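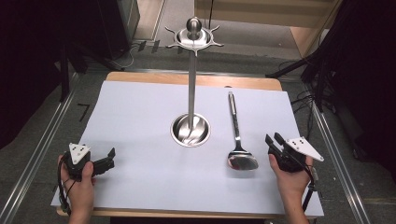 The buyer responsible for hanging kitchen tools at Sustar has worked with utensil stands for most of her time at the company. She started in the Grerna store, on the shop floor, and moved to the buying side when the store closed its cookware counter. We talked with her in February about what goes on a stand, what should stay in a drawer, and why so many stands come back.

"People think of the stand as the decoration and the tools as the thing they use," she said. "Then they get it home and the stand is in the way every day. It has to work as a tool too."

The model she talks about most is the Catus, a steel stand with a round base, a single pole and a ring of curved hooks at the top. Last year the company sold 3505 of them and took back 246. She has read the return slips herself.

"Most of them say one of two things. Either it tipped, or the tools didn't fit the hooks. Hardly anybody complained about the finish, and I had expected a lot of that, with it being polished."

Tipping, she said, usually comes from how the stand is loaded. A buyer hangs the ladle first, then the serving spoon next to it, and the lighter pieces end up on the far side. She asks people to put the two heaviest tools opposite each other and fill in from there. When they take one down to cook with, they should take it straight up off the hook and not pull it toward them.

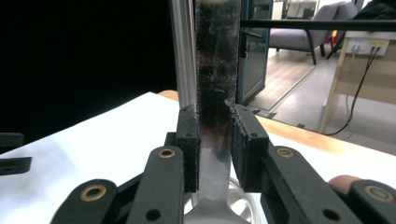
Handles were the next subject. She prefers a turner with a hole in the handle to one with a loop welded on, although she admits the loop is easier to find with a wet hand. The holes on cheaper tools are sometimes too small for the hook, and she keeps a bag of those in her office to show suppliers.

"I had one supplier tell me the hole was standard. I asked him standard for what. He didn't have an answer, so we hung it up together, and it wouldn't go on."

Mixed sets are fine by her. Her own stand at home holds steel tools and a couple with plastic handles, bought years apart. What she watches for is length. A long ladle on a short pole touches the base, and the rest of the set swings into it when the stand is moved.

"Measure from the hook down before you buy," she said. "I say it to everybody. My sister still bought one that was too long." 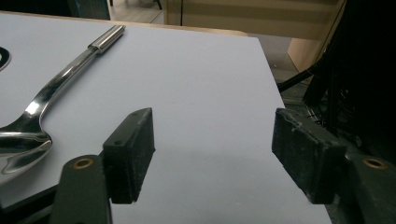
Sustar Home Goods | Kitchen Tools Department, Siliņa Street office

On cleaning, she has simple advice. Wash the tools, dry them with a cloth, and hang them up after that. Water that runs down a handle collects in the bowl of the base and leaves a ring. If there is a ring already, warm water with a little vinegar will take most of it off. She wipes her own base once a week and does the hooks when she remembers.

Spoons get spots sooner than turners do, she said, and she blames the dishwasher for that. She hand washes hers.

Choosing what to hang is harder for most customers. She suggests leaving everything in the drawer for a week and hanging only what gets used. In her own kitchen the turner and the big spoon went up the first day. The potato masher never did.

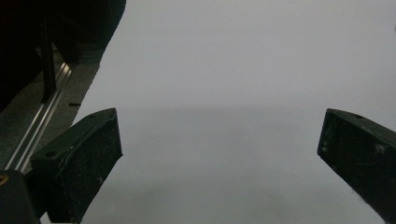
The spring order is already placed. It has the same stand with a heavier base, which adds 40 cents to the cost of each one. She argued for that change for two seasons.

"I don't know yet if it'll bring the returns down," she said. "We gave 73 of the new ones to staff to take home. They've been told to fill every hook and write down what falls."

The first notes are due back before the order ships.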